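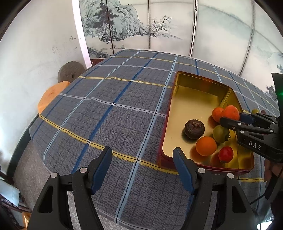 The display table, with the red tin and fruit, plaid cloth and painted screen.

Dal Bello Tea Room, minutes of the furnishings meeting, June

Present: Ottavio Mancuso (chair), Mirko Guerra (minutes), four others who asked not to be put down for anything.
Apologies: the person with the key to the storeroom.

Meeting opened 6.40 pm, once the storeroom had been given up on.

1. Previous minutes
Accepted, with "tasteful" struck from item 3 at Ottavio's request.

2. The cloth
The blue-grey plaid stays for winter. Ottavio feels that plaid and a misty landscape are not on speaking terms. Mirko pointed out that they have shared a corner since autumn without incident. A plain cloth from Drultier was priced at $200 and the subject lost its colour quickly. Carried, four to two.

3. The tin
Agreed that the red tin with the gold inside is the best thing we own, and that it cost us nothing. It will be the permanent home of the fruit. Fruit is to go in the tin and not beside it. The dark brown wrinkled one was discussed at greater length than the budget. Two members believe it is meant to look like that. Motion to cut it open lapsed for want of a seconder. Oranges and tangerines to be topped up from petty cash, limit $30. Tomato to be referred to the kitchen.

4. The screen
Insurance wants a value. Gakora offered $900, Stukix said $1,499, and neither has seen it in person. Mirko to send both a clear photo of the cliffs, the trees (one may be dead, opinions vary) and the little boat. Ottavio asked that the screen not be folded by anyone in a hurry.

5. The wall
The white wall to the left is scuffed. Moved that it be painted. Moved that it be washed first. Second motion carried with visible relief.

6. Seating and floor
Orange cushion to stay near the round stone. No one volunteered to shift the stone, so it stays too. Red woven basket to remain at the back until its owner comes forward.

7. Other business
Teaspoons. Held over.

Closed 8.15 pm. Mirko to chase the key.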